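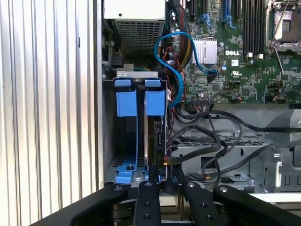

Two Grippers, One Workstation: Notes from the Prillholm Bench

Most of the published comparisons we consult when selecting end effectors are conducted with blocks, cups and machined test pegs. Those objects are useful for establishing a baseline, and we have used them ourselves. They say little, however, about work inside a computer case, where the part to be held is rarely the part that causes the difficulty. The difficulty comes from the neighboring cable, the lip of sheet metal, or the bracket that leaves too little room for a finger to open.

This post records our experience with two grippers over the closing weeks of the year at the Prillholm bench. The first is the Cidel, a parallel gripper with broad outer members and a stroke of 100 millimeters. The second is the Bozkurt, a smaller unit with a stroke of 30 millimeters and a stiffer wrist flange. Both were run from the same Briritau controller, with the same gains where the controller permitted it.

The test object throughout was a Dell tower laid on its side with the panel off. I selected it for the drive area. The blue plastic carriers sit side by side in a metal cage, with a bundle of power wires passing close by and a blue SATA cable looping over toward the motherboard. A gripper that can approach the carriers without disturbing those cables is one we would consider for general service work.

Reach and clearance

The Cidel has the advantage wherever there is open space above the part. Its stroke allows a generous approach, and small errors in position are absorbed before contact. Near the lower lip of the drive cage the same stroke becomes an inconvenience. The outer members are wide, and the planner must keep them clear of the chassis while the fingertips are brought in close. In our runs this was the most common cause of a rejected path.

The Bozkurt fits into tighter gaps and generated fewer rejected paths. It demands better positioning in return. An error that the Cidel would tolerate produced a contact stop on the Bozkurt, and the controller then required a manual reset, a procedure I would ask Briritau to reconsider.

Wrist camera

We kept the wrist camera on for all runs. The view along the fingers is very good for the last stage of an approach, and the blue of the carriers separates cleanly from the gray metal. The ribbed side panel is less cooperative. It catches the light strongly, and with automatic exposure the darker parts of the drive cage lost detail. Fixed exposure corrected this, at the cost of some noise around the black cables. A second, stationary camera beside the table remains necessary for judging the position of the arms relative to the case.

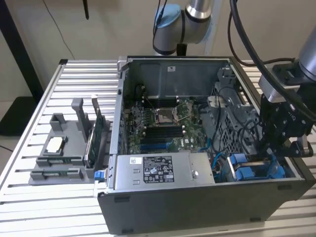
Posted by the author, Bench Lead, Manipulation Hardware
2025-12-19

Fixture and table

The gray printed fixture to the left of the tower has proved its value. An expansion card can be held upright in the rear holder, and the narrow boards lie flat in their channels, so that each part begins a run in a known place. The slatted aluminum table is equally convenient for clamping, although small screws find the gaps between the slats. A tray has been requested.

Controller logs

The Briritau controller recorded 3,251 grasp events across both grippers, including calibration closures. I set aside the first 300, which were made before the force threshold was settled, and would advise other groups to do the same. The log format does not distinguish a deliberate release from a release after a contact stop. We now add that label by hand — a tedious arrangement, and one that should be handled in firmware.

Present position

The Cidel will stay on the arm used for cards and other parts with open access. The Bozkurt will be assigned to the drive area, with a slower final approach and a revised set of fingertips. The new tips are narrower at the end and carry a softer pad. They are due in January, and the memory slots will be attempted once they have been fitted and the wrist camera has been recalibrated.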